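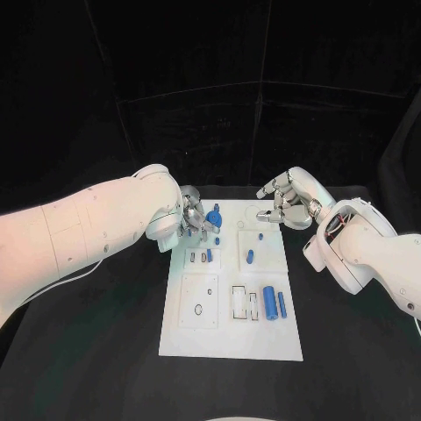 Two-arm pegboard set-up, left hand on the blue disc.

How to run a pegboard test before you trust a robot with a chore

Posted Aug 7, 2018 by the Stekutix workshop

We get asked most weeks whether a two-armed robot can unload a dishwasher or sort a bin of fittings yet. Our usual reply is to try it on a pegboard first. Putting a peg in a hole uses much of the same skill as hanging a mug on a hook or dropping a bolt into a bracket, and it costs far less when it goes wrong.

What you need

A flat white board with raised panels, and a mix of round holes and slots. Blue pegs of different thicknesses, plus one wide, flat piece. A black tabletop and a plain dark backdrop. The colour contrast makes the parts easier for the cameras to find.

Setting up

1. Lay the board flat between the two arms. Check that each hand can reach the far edge without the forearms meeting in the middle.

2. Stand the pegs upright and spread them out. Put a thick one and a thin one side by side somewhere, as that is where fingers tend to knock things over.

3. Route the arm cables clear of the board. Move each arm through its full range by hand before you power up, and look for anything that snags.

4. Start with one hand working and the other parked in the air above the board. Two-handed moves can wait.

Running the test

Give the robot one piece at a time. Record a pass only if the piece is picked up, moved and released where you asked. A piece that is nudged into place is a fail, even if it ends up in the right spot. Reset the board by hand between tries and vary the starting positions a little.

We ran 300 tries on the Carkanora rig last December and logged 214 passes. Most of the failures came at the release – the fingers opened unevenly and the peg tipped.

What the score tells you

For shop-floor work with parts in fixed trays, a result like ours is close to useful, provided someone is there to clear jams. For the kitchen it is a long way short. Cups are slippery, drawers stick, and things are rarely put back in the same place twice.

If your own score stalls, check the grip force settings before you change the software. Then repeat the test with the thin pegs only.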